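Quick ones for the play table, typed up before lunch. Add yours at the bottom – Parveen Malik will merge them.

**Soil and toy blocks on the same table**

Happens every time the flowers get done in the same spot. Sort the dirt first, blocks second.

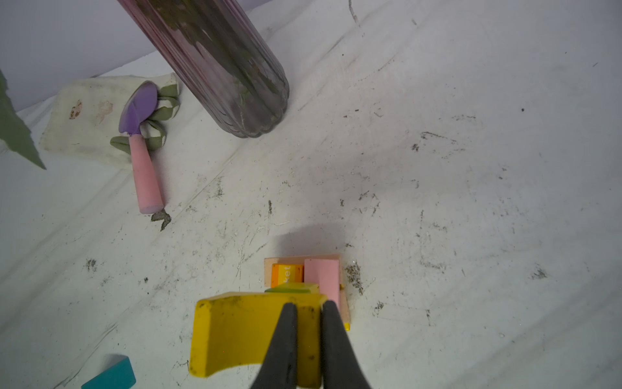
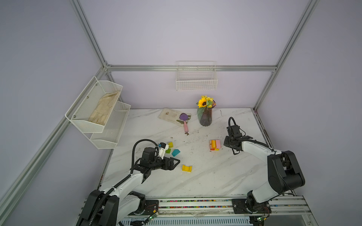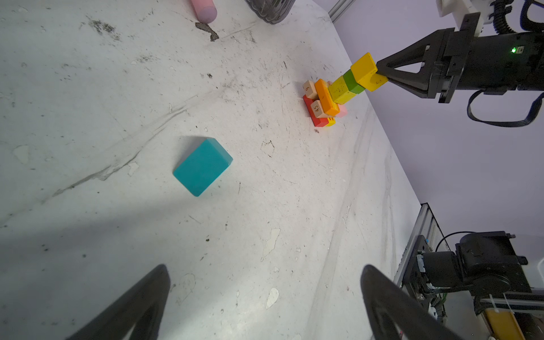
- Dry brush before anything wet. Water on potting soil = gray smears, and then your there for 30 minutes.
- Brush toward a tray or old board, tip it in the bin, go again.
- Painted wood blocks: wipe with a barely damp cloth, dry right away. Never soak. Arches hold grit in the curve, use an old toothbrush.
- Printed numbers and letters – go easy, no scrub pads. They do rub off.
- White tops that are starting to peel: leave the edges alone. Don't pick. Stick-on covering from Travdale is ok for a patch, cut it 3 inches bigger than you need.
- Old scratches won't wash out. Stop trying. Tablecloth.

**Putting away**

Wire baskets on the wall are good for cloths and brushes, bad for small blocks (corners poke thru). Line with cardboard or use a lidded tub. Ours holds around 70 pieces, lid only just shuts.

Vase goes to the back before kids start stacking. Trowel gets wiped and hung up, not left in with the toys.

Pak-hei Tsang wants the mesh shelf screws checked in December, one was loose last time. Screwdriver is in the Lunska tin, top drawer.

Still need: tub labels, new sponge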